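Rizwan Ansari
Maintenance notes from the shelf cell at Firkton, July 2023. Long thread, mostly for whoever takes over the log.

1/ Two arms, one shelf unit, one blue basket on the floor. The job is picking snack bags off the lower shelf and putting them in the basket. Cans sit on the upper shelf and are not part of this task. They are still obstacles as far as the planner is concerned.

2/ Setup order matters. Basket first, then arms to home, then stock. If you stock first you will knock the bags while placing the basket and the pile you recorded in the log is no longer the pile on the shelf.

3/ Basket goes directly below the shelf opening. The rim has to clear the left wrist when the arm comes across at its lowest. I check this by jogging the arm by hand at 13 per cent speed before every session. Takes two minutes.

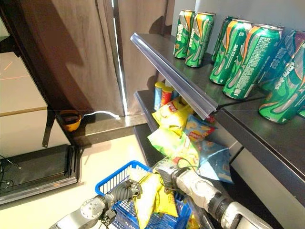 Left gripper over the basket, right gripper at the bottom of the snack pile.

4/ Price strip. The clear strip on the front of the top shelf has let go at the left end and now hangs down across the opening. It needs a new clip at that end. Tape does not hold on the ridged face, I have tried two sorts.

5/ The strip matters more than it looks. It is transparent and it reflects, so depth readings behind it are poor. Any bag lying under it gets a bad grasp score. Until the clip is in, treat picks from behind the strip as manual only.

6/ Clips are on order through Agbayani. Part is listed under shelf fittings, not under robot spares, which cost me most of a morning to find.

7/ Wrist cables. The thin wires on the right wrist loop outside the casing. At full reach into the shelf they can catch on a bag edge. Leave enough slack for a full wrist turn and no more. Too tight and the connector works out, too loose and it snags.

8/ I re-dressed that loom in April and logged 156 runs before the next connector fault. The run before that was 114 between faults. Same connector both times. I have asked Bilska for the locking version.

9/ Finger pads. Wipe before each session with a dry lint-free cloth. Crisp bags shed a film of ink and grease and the pads slip on the glossy ones first. If a wiped pad still slips, swap both pads on that gripper, never one. Mixed pads pull the bag sideways as they close.

10/ Grip force: set for bags, low. Do not raise it to cure slipping. You will burst a bag and then you are cleaning crumbs out of the finger slides with a brush. Check pads, then check approach angle, then ask me.

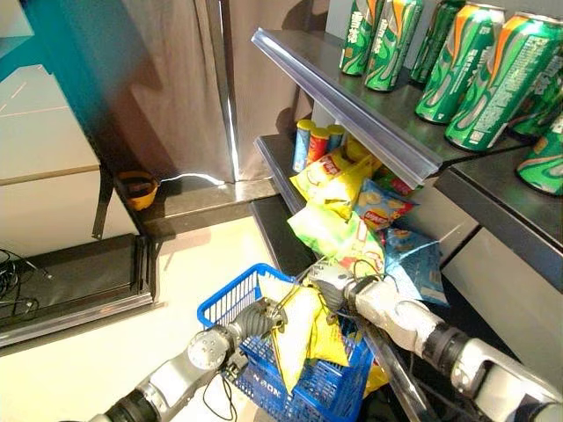 11/ Two-arm work near the rim is where most of our stops come from. Both grippers end up close together over the basket and the separation limit trips. The stop is correct behaviour. Clear it, back the right arm off first, then the left, and resume from the last waypoint.

12/ Do not resume with a bag still held by both grippers. Open one, confirm on the pendant that it reads open, then move. I have added this to the start-up card as well.

13/ Light. The curtains to the left of the shelf have a gap and daylight comes through it. Bright bags wash out when the sun is on them and the segmentation loses the edge. Close the gap before calibrating. A couple of clothes pegs will do – the Zusetti blackout panel is still a line on a quote.

14/ Calibration itself: once at the start of the day, again if anybody moves the shelf or the basket, again if the curtain has been opened. Save the file with the cell name first, then the date. Several in the folder are called "new" and I can't tell you which is which.

15/ Cables on the floor. Keep the run from the platform clear of the basket. White cable by the curtain stays where it is. If it has to move, log it.

16/ Open items: strip clip, locking connector for the right wrist, spare set of pads for the left gripper. I'll post the part numbers when the clip has arrived and I've checked that it fits.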